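**Illex 2: importing old Tanoli levels**

**mukus_dan** - Friday, August 28, 2026

Moving my level set from Tanoli over to Illex 2 and the lighting comes in far too dark. 85 maps, so I don't want to fix them by hand.

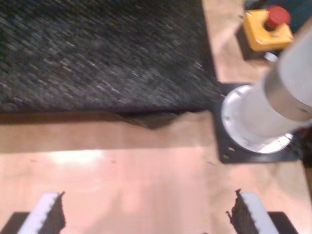

*Dark mat on the light wood tabletop*

Has anyone got the import to keep the original light values?

**alovlow**

The importer reads the old brightness as linear. Tick "legacy gamma" before you load the map. It won't do anything once the map is open.

**gridsnap**

I wouldn't use that option. It fixes the lamps but blows out the sky on anything outdoors. I rebuilt my lights from scratch - took me 3 evenings and they look better than the old ones did.

**alovlow**

Fine for a small set. He has 85. Set the sky separately after the import, it's one value per map.

**gridsnap**

One value per map if you only have one sky. I had two in most of mine.

**mukus_dan**

Mine are nearly all indoors. Tried legacy gamma on the biggest one (1,539 brushes) and the rooms match now. The water is still too dark.

**pelt**

Water is a different bug. It was reported in March and is still open. Swap the material for the plain one and turn the tint down to 2.

**mukus_dan**

Tint at 2 works. I'll run the rest as a batch tonight with the gamma box ticked.

**gridsnap**

Keep a copy of the originals. The batch tool saves over them.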